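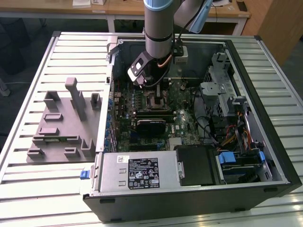
Photograph: Shayne Treloar

Maihi Film Society
Minutes of the programme meeting held on 7 February 2018 in the upstairs room, Gokel Hall

Present: Nathalie Arsenault (chair), Ionuț Pop, Rhodri Landeg (minutes), Chun-hung Tang
Apologies: Shayne Treloar

1. Minutes of the last meeting
Agreed, with one change. Under item 4, "silent comedy" should read "silent shorts". CT asked for the running order of the shorts to be attached next time.

2. Autumn season
IP reported 1185 admissions over the autumn season. The best attended evening was the Italian double bill. The two documentaries did poorly, and IP thought the early start was to blame. NA did not agree and said the trailers had gone out late. It was agreed to keep the early start for one more documentary and look at it again.

3. Money
The balance stands at £2214. The invoice from Boltstead for the hire of three prints has come in at £471 and will be paid this month. CT asked whether this included the return carriage. RL to check.
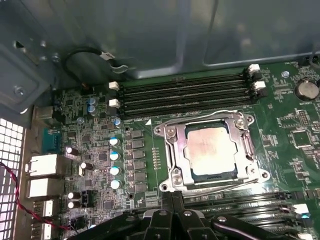
The price of a single ticket stays as it is. NA would like a cheaper ticket for under-25s from the start of the next season and will bring a proposal. There was some support for this, but IP pointed out that the hall rent is due for review and asked to see that figure first.

4. April weekend
The weekend will be three programmes of Central European animation, with an introduction to each. IP has confirmation of the puppet films and the cut-paper shorts. The subtitles on the second reel of the puppet films are in French only. NA will write an English sheet to be handed out at the door. Roughly 400 leaflets are left from last year with a blank back, and these can be used for the programme notes.

Prornus has offered a speaker for the Saturday afternoon slot but wants the fee settled beforehand. CT to reply.
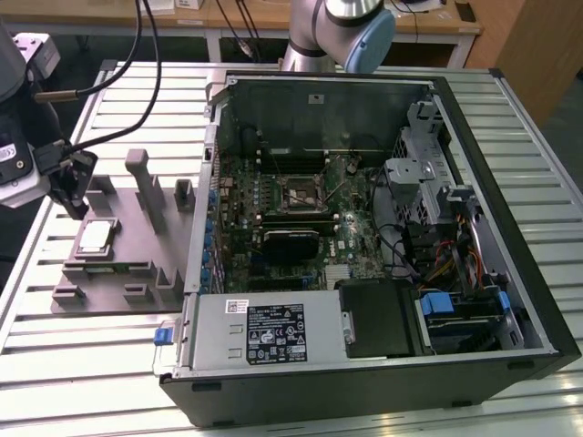
The closing film has not been chosen. IP prefers the longer restoration, which would mean finishing after the last bus. CT prefers the shorter one and is worried that the print is worn. RL said that everything else was in place and that the weekend now looked like the Dell board in the photograph, full from one side to the other apart from the empty square socket near the middle. NA asked for a decision by the end of the month, as Boltstead will not hold both titles after that. IP and CT to watch both and report by email.

5. Projection
The focus drifted during the second half of the last two screenings. SJ should be struck from the projection rota, having moved away. CT will do the next two evenings and IP the one after. Spare lamp to be ordered.

6. Any other business
NA has been asked whether the society would lend its screen to the primary school. Agreed, provided it is collected and brought back by the same person.

RL still has the box of old posters and would like it out of his hallway.

7. Next meeting
Same room. Date to be sent round once the hall bookings are known.

Actions
NA: under-25 ticket proposal; English sheet for puppet films
IP: hall rent figure; closing film, with CT
CT: reply to Prornus; spare lamp
RL: return carriage; running order of shorts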